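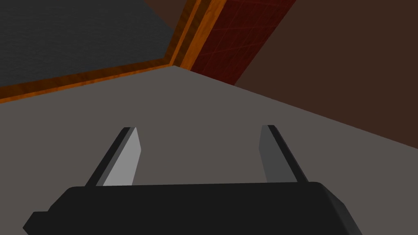 Vovby Digital Songbook Reader: Report for Member Choirs and Music Libraries

Prepared by Philomena Hennessy, Terthorpe Music Library
September 16, 2022

The Vovby is a tablet intended for singers and accompanists who work from printed scores and would prefer to carry them in electronic form. Terthorpe Music Library was asked by several member choirs whether the device could replace the lending sets of popular song albums, many of which date from the dance band years and are no longer fit to be sent out. The library purchased two readers and placed them with the Terthorpe Light Music Society for one season of rehearsals. The findings are set out under the headings below.

The reader is supplied with a folding cover, a charging lead and a short printed guide. The page is slightly smaller than a standard vocal score and somewhat larger than the pocket albums from which most of the Society's wartime and pre-war repertoire is sung. Text and notation are shown in black on a pale background without glare. Under stage lighting the page remained clear to every member who used it, including those who normally ask for enlarged copies.

For the purposes of the review, 592 songs from the library's own catalogue were scanned and transferred. The transfer was carried out by Aslı Gökçe, the Society's accompanist, and took three evenings. Files are sorted by title unless the user instructs otherwise, and a song known by its first line as well as its published title must be entered twice if it is to be found under both. Those responsible for large collections of popular song should allow time for this. Composer and lyricist may be recorded separately, but there is no field for the singer with whom a song is associated, and it is by the singer that most audiences ask for it.

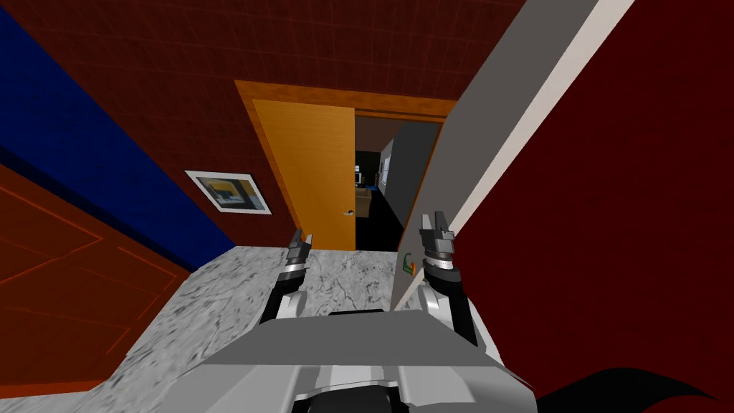

Use in rehearsal

Pages are turned by touching the right-hand margin or by means of a foot switch, sold separately under the Gruko name. The margin is generous and was found reliable. The foot switch was less so. It responded promptly when pressed squarely, but a light or slanting touch was sometimes read as two, and the accompanist arrived at the second verse while the singer was still in the first. Placing the switch on a rubber mat reduced the fault without curing it.

Repeats are handled well. A singer may mark the start and end of a refrain, and the reader will return to the proper page when the margin is touched. This is of real value in older popular songs, where the printed copy commonly gives one verse and two endings and leaves the performer to arrange the rest. Pencil markings may be added with the stylus and kept in separate layers, so that one person's breathing marks need not be seen by the next borrower. Transposition is offered only for music purchased through the maker's own shop. Scanned pages cannot be moved to another key, and choirs with ageing sopranos will regard this as a serious omission.

Battery and handling

A full charge lasted for the whole of a long rehearsal and the concert which followed it. The reader is light enough to be held in one hand, although members with arthritis preferred a stand.

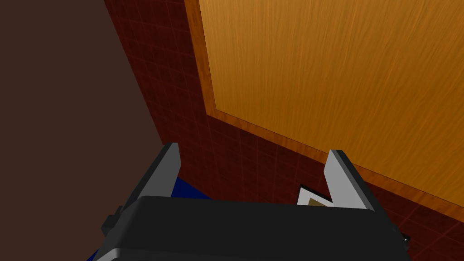 The stand sold with the reader, made by Polat, was assessed separately. It consists of a weighted base, a telescopic column and a shallow tray with two spring clips. The clips are its weakest feature. They open to a fixed width, and a reader in its cover will not pass between them unless the cover is first removed. Two fingers set well apart, like those of the open gripper in front of the red tiles, would have accepted the device with its cover on, and the library would encourage the maker to consider a wider jaw. The column is steady at all heights and the base did not tip when knocked.

Lending and care

The library has decided to lend each reader for periods of 30 days, on the signature of a choir secretary. Borrowers should note that the stylus is not covered by the maker's guarantee. Songs still in copyright may be loaded only where the borrowing choir holds its own licence, and the library will remove any other material on return.

Recommendation

The Vovby is recommended for accompanists and for soloists with a large working repertoire of standards and popular songs. It is not recommended at present as a replacement for full choir sets – the cost per singer remains too high, and the absence of transposition for scanned music limits its use. The Polat stand is acceptable where the cover is not required. The Gruko foot switch should be tried before purchase.

Applications to borrow a reader will be accepted from October. Forms may be obtained from the issue desk.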